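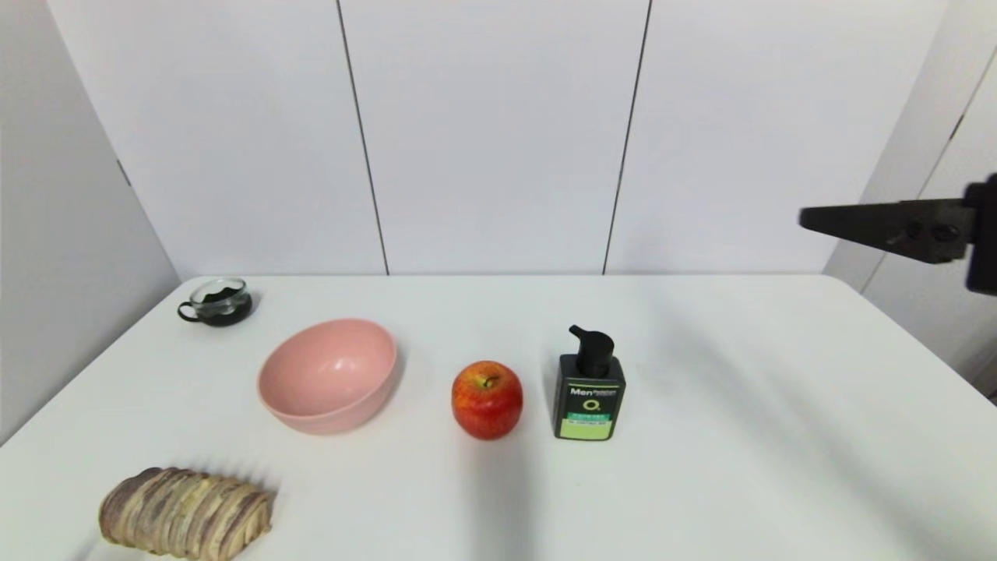
Several people who took this unit in May said on the feedback form that they could not see why we spend a whole session on moving the arm by hand when a script could do it. One wrote that the demonstrations "felt like data entry." Keep that comment in mind while reading these notes. By the end of the unit you should be able to answer it.

Unit 4: Teaching by Demonstration
Pimbridge Robotics Lab, course handout

4.1 Two ways to show a task

Kinesthetic teaching. You hold the arm and push it through the motion. The controller cancels out gravity and records the joint angles. It is quick to learn, but your own arms and body get into the camera views, and opening and closing the gripper at the right moment is awkward.

Teleoperation. You stand back and move a leader device, and the arm on the table follows. We use the Kitard leader arms. The camera views stay clean and the gripper follows the trigger. The cost is touch – you feel very little of the contact, so you have to judge it by eye.

4.2 What one episode contains

An episode runs from the home pose to the release of the object and back. At our recording rate a typical pick and place takes 16 seconds. Each step stores the joint positions, the gripper opening, the head view and the wrist view.

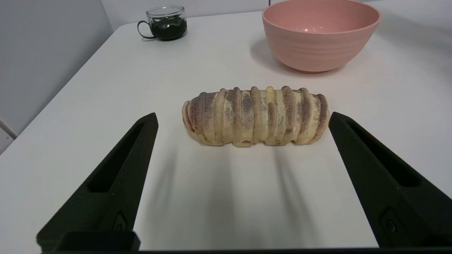 Figure 4.1. Wrist view, bread between the fingers.

Use the wrist view for the last part of the approach. The head view is good for choosing a path between objects and poor for judging the gap at the fingertips. With soft items such as bread, close slowly and stop as soon as the object is held. The policy will copy a hard squeeze as readily as a gentle one.

4.3 How many demonstrations

Last year's set had 800 episodes. After review we kept 544. Most of the rejected ones had long pauses in the middle, where the operator stopped to think. Each group will record around 49 this time, with the objects moved between episodes.

4.4 Before the lab

Read the Katon setup sheet. Practice on the leader arm with recording off until you can do the motion without stopping. If you make a mistake during an episode, discard it and start again from home – do not trim it afterward.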